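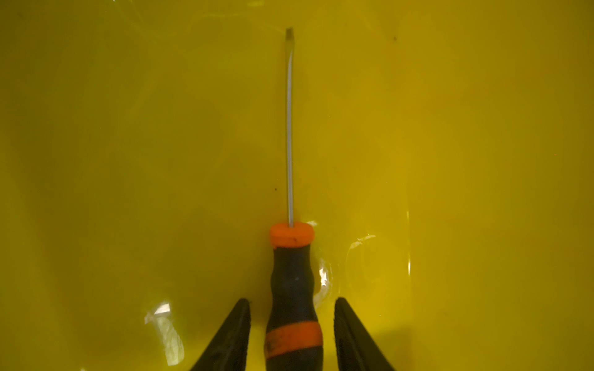 March 24, 2019

I spent the morning sorting the tools, which I had been putting off since we moved to Sendthorpe in September. They had come over in three shoeboxes and a bucket, and every small job began with tipping one of them out on the kitchen floor.

The new arrangement is plastic bins on the shelf by the back door. Yellow is for screwdrivers and anything else that turns a screw. Hammers and chisels have gone in the old drawer because they are too heavy for the shelf.

The flathead with the orange and black handle went in first. It's the one I use most. The orange has gone scuffed and dull on the lower band, but the grip is still comfortable and I don't see any need to replace it. I have opened a fair few paint tins with it, which my dad would not have liked.

Things I got rid of: a set of tiny spanners from flat-pack furniture, two dead torches, and a tape measure that no longer went back in. Kulap Thammasiri from next door took the spare pliers and a jar of wall plugs.

The screws are still not done. They are all in one biscuit tin, mixed up with picture hooks and a few brass hinges from the old house. I had thought of buying a cabinet with small drawers, but the one I liked was £69 and I would sooner use jam jars. I have 12 washed and drying on the windowsill, and I'll make a start on the tin after tea.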